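**Oltolcombe library opens its lending room for household things**

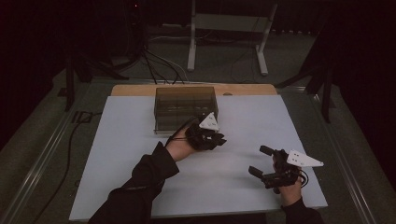

## What you can borrow

From Friday the library in Oltolcombe lends more than books. The small room behind the reading hall has now 58 items on its shelves, among them a sewing machine, two tents, a carpet cleaner and a set of cake tins. Any person with a library card can take one item home for a week. There is no charge, but a deposit of 5 pounds is asked for the electrical things.

The idea came from the neighbouring town of Stokia, where a similar room opened in February. In Stokia the shelves were almost empty after the first weekend, and the tents had a waiting list until summer. Oltolcombe has 1,226 card holders, so the library has decided that reservations can be made only one at a time.

The shelves and the first items were bought with 2,000 pounds from the Kotasen fund, which supports small projects in the valley. The repair shop Ha, on the market square, will check the electrical items every month.

## Opening hours

The room is open on the same days as the library, but it closes earlier - at 4 pm. Items must be returned clean and with all their parts. The library also accepts gifts in good condition, except for mattresses, heaters and child car seats. If you want to give something large, please ask at the desk before you bring it.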